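About Henside Surface Care

Henside makes cleaning and maintenance products for hard work surfaces: laminate, sealed wood, solid composite, ceramic tile and stainless steel. We sell to offices, schools, clinics, cafes and building service contractors. We do not make floor products, laundry products or hand soap.

The company was formed when two smaller firms, Brunelo and Drison, merged their plants. Brunelo blended neutral detergents for food counters. Drison made wax-free polishes and stain removers for furniture shops. The Brunelo name is still used on the neutral detergent line, and the Drison name on the stain removers. Everything else carries the Henside label.

What we make

The current list has four groups. Daily cleaners are supplied ready to use in 600 ml spray bottles. Concentrates are supplied in 20 liter drums and are diluted at 1:100 for routine wiping. Stain removers are sold in small tubes and are meant for spot use on ink, coffee and adhesive residue. Sealers are sold only to contractors, as they need a measured coat thickness and a set curing time.

Light-colored tops are the most common surface our customers ask about. They show tannin marks, pen lines and gray rub marks sooner than patterned tops do. A neutral cleaner used daily will handle most of this. Abrasive pads should be kept off any matte finish, where they leave shiny patches that cannot be polished out.
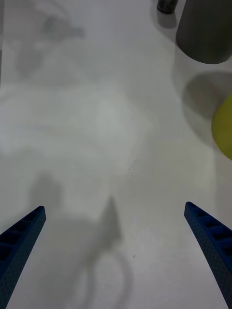
How we test

Each batch is checked for pH, viscosity and residue before it leaves the plant. Residue is checked on a coated panel: the product is applied at label strength, left to air dry and read under a low-angle lamp. A batch that leaves a visible film is held and reworked.

New formulas go through a wear test of 1000 wipe cycles with a cotton cloth under a fixed load. Gloss is measured before the first cycle and after the last. We also run a stain panel with coffee, tea, tomato, mustard, ballpoint ink and marker. Results are recorded by surface type, and a product is labeled only for the surfaces on which it passed.
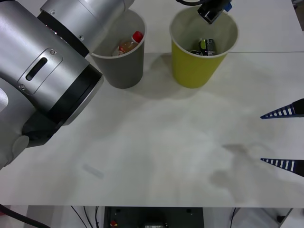 Paper cups on a white tabletop.

Cup rings deserve a separate note. Most are dried sugar and tannin, and they lift with a damp cloth if treated the same day. Older rings may need a stain remover left in place for two minutes, then a rinse. Heat marks in a laminate are damage to the surface layer, and no cleaner will remove them.

Where we work

Blending and filling are done at our Govindasamy Road plant, which also holds the test room and the sample library. Orders placed by noon ship the next working day. Contractor training is held at the plant each June and covers dilution, cloth selection, sealer application and safe storage. Places are booked through the order desk.

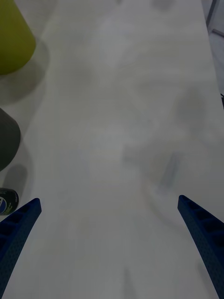
Pale tabletop, white to light gray.

Product data and safety sheets

A technical data sheet and a safety data sheet are available for every product. Sheets are listed by product code, printed on the back label below the batch number. Please quote both when reporting a problem.

Page last revised 12 April 2020.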